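Notebook, Patard flat, May
Bedroom tidy-up, remote-control demos, afternoon session

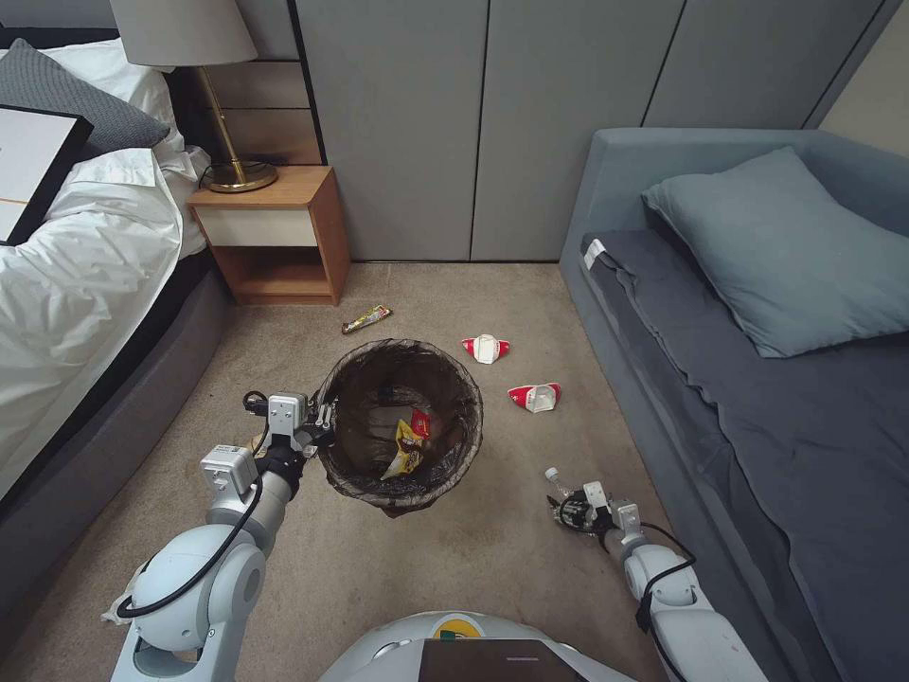
Started at 1342 by the wall clock, which is a few minutes fast and always has been. Battery full, both grippers homed, wrist cameras wiped. The left wrist was a bit stiff after homing so I ran it through its range twice before loading the task. It freed up and gave no trouble after that.

The task is the same one we wrote up for Danik last month: litter on the carpet, bin in the middle of the room, everything goes in the bin, arms back to rest. What's new is the two-handed version. The left gripper takes the rim and steadies the bin while the right does the picking. In the one-handed demos the bin kept getting shoved along the carpet whenever the right arm came in low, and the policy learned to shove it too. We watched it do that for most of a morning at Dranimell.

Holding the rim is harder to teach than I thought it would be. The liner folds over the edge, and if the fingers come down too far out they get a pinch of plastic and nothing else. The bin then feels held to the operator (the gripper reports closed, force looks fine) but the first knock turns it. What worked was to come in from above with one finger clearly inside, stop, look, and only then close. I've started doing the stop on purpose in every demo, about a second long. It will show up in the data as a pause and I would like to keep it. Please don't trim it out in the clean-up script.

Bottle. Clear plastic is still the worst object we have. From the head view it nearly vanishes against the carpet and I was steering by the white cap. First attempts I went for the middle of the bottle and it squirted out sideways. Better with the gripper low and the wrist rolled so that the fingers close across the body. Lowering to the carpet has to be slow. The fingertips drag in the pile and the arm reads that as contact and goes soft, and then you are pushing against nothing. I dropped the contact threshold on the right arm by one step and it was better. Not perfect. The setting is saved under the Rocha profile, so change it back if you are working on hard floor.

Cups. The crushed ones are easy to grip and awkward to let go. They catch on one finger and hang there. Opening the gripper fully, waiting, then lifting straight up gets rid of most of them. Shaking the wrist also works and I did it twice without thinking. Both of those demos are marked as bad. I don't want the robot to learn to shake.

Wrappers. The flat one by the nightstand side of the bin is a long reach for the right arm with the left arm already out. If you go straight at it the two forearms come close together over the bin. I went round the back, which takes longer but never set off the collision stop. The alternative is to let go with the left, pick with the left, and swap. Tried it a few times and the timing was ugly. Leave it for now.

Counts, because Danik will ask. 30 attempts, 22 kept. The rest were the two shakes, a run of bottle drops, and one where the headset link froze with the left gripper closed. The arm held position as it should and I released it by hand after pressing the stop. Log number for the freeze is 2434. It looks like the same fault as the one we had in the kitchen – the video goes first and the controls a moment later – so it probably belongs to the router and not to the robot.

On order of picking: I had been doing nearest first out of habit. Looking back at the first batch, the policy seems to have taken that as a rule and it ignores anything further off until the near things are gone, even when the near thing is one it can't pick up. It then sits there trying the bottle over and over. So from the second half of this session I mixed the order. Sometimes the bottle first, sometimes last. No fixed pattern, I just decided before each start and said it aloud for the audio note.

Operator notes. Forty minutes is my limit with the headset before my depth judgement goes. The last few bottle picks before the break were all short by a finger's width and I only saw it on playback. Take the break earlier. Also the right controller trigger has a flat spot near the closed end, so you can't feel the difference between a light grip and a hard one. Using the spare next time.

Tried moving the arms by hand as well, with the motors slack, for the rim grasp only. It gives a much cleaner approach, and I can put the finger inside the rim first time. But my own arms and head are in every camera view and the elbow ends up in places the operator would never put it. Useful for checking what a good pose looks like, no good as training data. I copied the joint values for three rim poses into the shared sheet in case someone wants them as start points.

To do:
Reset positions need a wider spread. Mine were all between the bin and the sofa bed by the end.
Some demos with the bin already partly full.
Ask Dranimell if the fingertips come in a softer rubber.
Swap the right controller.
Upload is running, left it on overnight. Check the file sizes before deleting anything off the robot.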